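Workshop Tips: Gathering Demonstrations for Peg and Block Tasks
April
By Yasmine Hajji, Bench Practice Section, Duvik

These tips are addressed to staff and students who record insertion demonstrations at the Duvik benches. They replace the short sheet kept in the binder and apply to all work intended for the Henamus training set. Operators who have completed the Cilel course may skip the material on logging in, but should read everything else.

Before the first episode

Wipe the work surface with a dry cloth and put the cloth away. Place the block where the session card indicates, then let go of it and step back. Confirm that the timestamp on the recording computer agrees with the wall clock. Two batches in the winter had to be set aside when these differed.

Write the block and peg set on the session card before recording begins. A card completed from memory at the end of a shift is not accepted.

Tighten fixture screws by hand with the short driver. Essam Bouzid keeps the spare screws in the second drawer, and any that are used should be written on the list taped inside it.

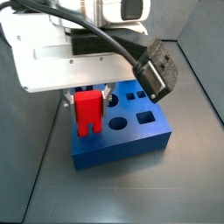 Grasping is the part of the task in which new operators lose the most time. The piece should be held upright and high enough that its lower end remains clear of the fingers, as with the red piece and its two short legs over the blue block. Close the fingers once and keep them closed. If the grasp is poor, set the piece down, open fully, and begin the grasp again within the same episode. The recovery is useful to the learning system and should be kept. Small repeated squeezes are of little use and make the force record difficult to read.

Cables deserve a check at the start of each shift. Move the arm slowly through its full reach and watch for pulling at the connectors. Report stiffness or rubbing to Sakda Phuthong before recording.

Pace and variety

A steady pace gives better material than a fast one. The present target is 70 accepted episodes per shift, and operators are not expected to exceed it. The Henamus set stood at 1293 accepted episodes when this page was prepared, and it will be closed at 4000.

Change the starting position of the block every ten episodes, using the positions printed on the card. Do not choose positions by eye. People return to the same comfortable spots, and the system then performs well in those spots and badly a few inches away. Turn the block as well as moving it. Iveta Šimko has prepared a set of cards with the angles already drawn.

Change operators at the midday break where the schedule permits. Each person approaches a hole somewhat differently, and the training set should contain those differences.
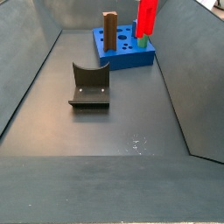
Should a failed insertion be deleted?
Failed insertions are kept and marked "F" on the episode list. Delete an episode only when the recording itself is damaged, for example when a stream is missing or the file will not open.

Labels and storage

Enter the label as soon as the episode ends. Use the words on the list exactly as printed, in lower case, with no added remarks. Remarks belong in the notes column, where they may be as long as the operator wishes.

Copy finished sessions to the Jeon drive before leaving the bench. Check the number of files against the card. If the two disagree, leave the originals in place and write to Amedeo Galli, who will compare the records the following morning.

Return pegs to the tray by shape. Worn pegs go in the small box beside it and should not be used for recording, even when the wear seems slight.

Corrections to this page may be sent to the Bench Practice Section. The next version will include the label list for threaded parts.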